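ok so I finally quit buying fruit at the supermarket and went in on a produce box. Thread, because three of you asked 🧵

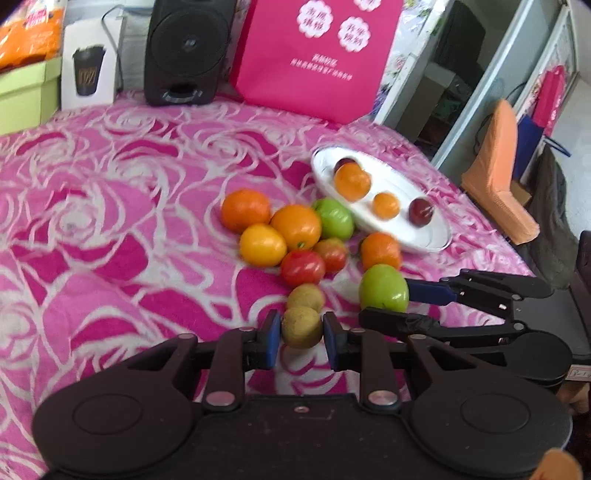 1/ It's from a little outfit called Naidoo, out of Rillport. $16 every other week. You don't get to pick what's in it, which I thought I'd hate — I kind of love it?

2/ Biggest lesson so far: kiwis do NOT go in the fridge right away. Leave them out till they give a little when you press near the end. Mine took 9 days once. NINE.

3/ Want it faster? Paper bag, one banana, fold the top over. Check every day or you'll end up with jam.

4/ Tomatoes stay on the counter too. I will fight my entire family over this one.

5/ Downside: pickup is a 40 minute round trip for me and the window closes at noon. I've missed it once and I'm still mad.

6/ They start berries in June and I've already put my name down for the extra box!! Freezer space is a problem for later me

7/ If anybody has a use for a LOT of lemons please reply, I'm begging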